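Sorting Small Packaged Food into Baskets
Student project report, Barnuvell College, Household Studies

3. Method

Our group looked at how a shared pantry shelf could be kept tidy with open baskets in place of the cardboard boxes used at the Plostitdale residence. We borrowed the idea from the Bosham kitchen, where each basket holds one kind of item. The work was done in July at a single table.

We started with 68 items in individual bags. They were divided into 11 groups by type, and each group was packed into a wire basket. One person packed and another kept the time. The table was cleared between groups so that nothing from the last round got mixed in. 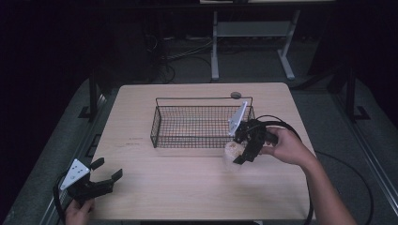 Figure 2. Bagged item held next to the wire-mesh basket on the packing table.

Bags were put in one at a time. Flat bags stood on edge along the side of the basket, and thick ones went on the bottom. If a bag stuck up over the rim, it was taken out and placed again.

4. Results

Of the 11 groups, 7 fit in one basket on the first try. Another 2 fit after we turned the bags on edge. The rest needed a second basket. Crinkly plastic was the main problem, as the bags slid down and left gaps in the corners. The open mesh made it easy to see what was inside without lifting anything out.

5. Changes for next time

We would use a deeper basket for bread and rolls and put a label on the front. The timing sheet also needs a column for repacking, which we wrote in the margin.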